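Weighing tasks with two arms: who sets the tare, and when is a trial void?

Asked Dec 2, 2020

Our laboratory at Sullau is drafting a written procedure for two-arm portioning of dry goods. The Zivano guideline requires that the scale be set to zero before each trial but does not state whether an arm may touch the scale afterward. Is contact grounds for voiding a trial? We run 30 trials per session and would prefer not to discard valid work.

Answer 1

Contact alone should not void a trial. Record it. Void the trial if the reading has not returned to zero after 4 seconds with both arms clear of the scale and nothing yet poured. The operator must not press the tare button a second time once motion has begun. Section 7 of the Jinier handling rules has similar wording, although it was written for single-arm cells.

Answer 2

Just re-tare whenever. We do and it is fine.

Answer 3

I would add a rule on tools. A funnel should be held clear of the scale until the bowl has been zeroed, and the gripper nearest the scale should be withdrawn before any reading is taken. Beans are a suitable material for practice.
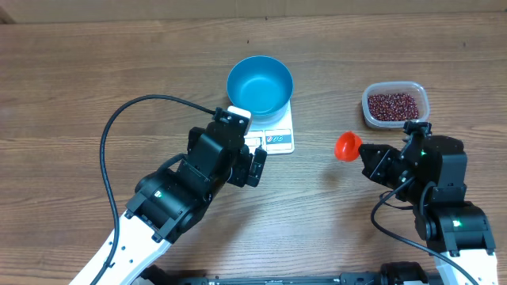 Lumbantobing commented that withdrawal should be required before the zero as well as before the reading, as otherwise the two values are not comparable. The original poster agreed and will amend the draft.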